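Search this site Search Go
Reading time: 5 min

Workroom and Storage Inspection – Ciltov Building, Ground Floor
Checklist with comments
Inspection completed March 14, 2018

Scope: rooms G1 through G6, the loading corridor and the outside store. The Garrido annex is covered by a separate checklist. Items are marked OK, ACTION or N/A. Comments follow the item they belong to.

1. Exits and routes

1.1 Exit doors open fully from inside without a key – OK
1.2 Exit signs lit on both normal and backup supply – ACTION
Sign over the G4 door stays dark on backup. Lamp tested good in another fitting. Suspect the battery pack.
1.3 Corridor clear to full width – ACTION
Flattened cartons stacked against the wall outside G2. The stack narrowed the route by 30 inches at its widest point. Same comment was made in July. Cartons go to the outside store at the end of each shift.
1.4 Door closers pull doors fully onto the latch – OK
G5 closer is slow but latches.

2. Fire equipment

2.1 Extinguishers present, on brackets, tags in date – OK
2.2 Extinguisher access clear – ACTION
The unit in G3 is behind a coat rack. Move the rack.
2.3 Call points unobstructed and glass intact – OK
2.4 Fire doors not wedged – ACTION
Wedge found under the G1 door and removed. If the door needs to stand open during deliveries, request a magnetic holder tied to the alarm panel.

3. Floors

3.1 Surface free of trip hazards – ACTION
Lifted tile edge at the G2 threshold. Taped for now. Tape is not a repair and will not be accepted at the next visit.
3.2 Spill kit stocked – OK
3.3 Entrance mats flat, with edges down – OK
3.4 Floor load notice posted in the outside store – N/A
Store is slab on grade.

4. Storage, racks and bins

4.1 Rack load plates fitted and readable – ACTION
Rack 2 plate reads 2,000 pounds per level. Rack 3, supplied by Sota, has no plate. Keep rack 3 to light goods until the supplier confirms a rating in writing.
4.2 Uprights straight, anchors tight – OK
Scrape on the front upright of rack 1, paint only.
4.3 Heaviest goods on lower levels – OK
4.4 Open bins and trays sound, with no cracks or sharp edges – OK
Scuffing and worn patches on the inside floor of a bin are acceptable. Splits at the corners are not. Check corners by pressing outward with the thumb on all four sides, with the bin empty. 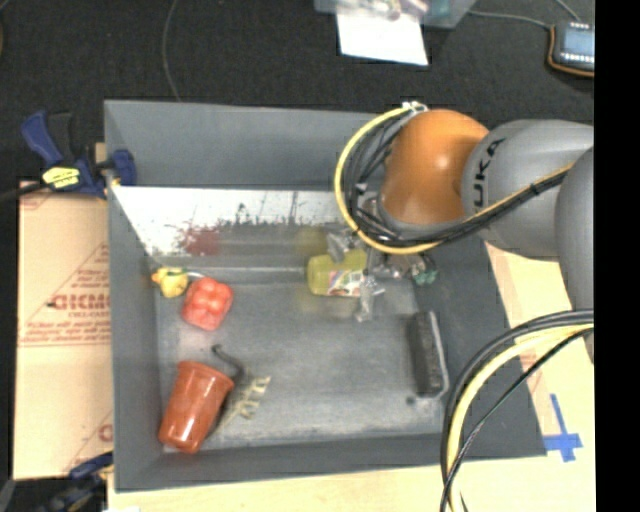 4.5 Bins stacked only where the maker allows it – ACTION
Two types are in use in G6 and they do not nest with each other. A mixed stack was found on the upper shelf. Separate the types and label the shelf.
4.6 Clearance below sprinkler heads – OK
Top of stock in G6 is close to the limit line. Repaint the line, as it has faded at the window end.

5. Electrical

5.1 Panel covers closed, circuit list current – ACTION
Circuit list still shows the old G5 layout. Asset label 257 is fixed to a panel that the register places in G2. Correct whichever is wrong.
5.2 Extension cords not used as permanent wiring – ACTION
One cord in G1 runs behind the filing cabinet to a water heater. Unplug it. An outlet is available on the opposite wall.
5.3 Cords and plugs free of visible damage – OK
5.4 Ground fault outlets trip and reset – OK

6. Lighting and air

6.1 Light level at work surfaces – OK
Lowest reading was 80 foot-candles, in G3.
6.2 Diffusers in place – OK
6.3 Supply grilles clean – ACTION
Heavy dust on the G4 grille. The Tusow filter unit was serviced but the grille was left out of the job. Add it to the service sheet.

7. First aid and notices

7.1 Kit contents complete and in date – ACTION
Eyewash bottles expired. Replace both bottles – the opened one should have been thrown out after use.
7.2 Emergency numbers posted at each phone – OK
7.3 Evacuation plan matches the present layout – ACTION
Plan predates the partition in G5. Post a corrected plan in every room, including the outside store.

Follow-up

Items 1.2, 2.4 and 5.2 are to be closed first. Rack 3 stays restricted under item 4.1. Remaining actions are to be closed before the next routine visit, with the completion entered beside the item number in the site log. Repeat findings are carried forward under their original number.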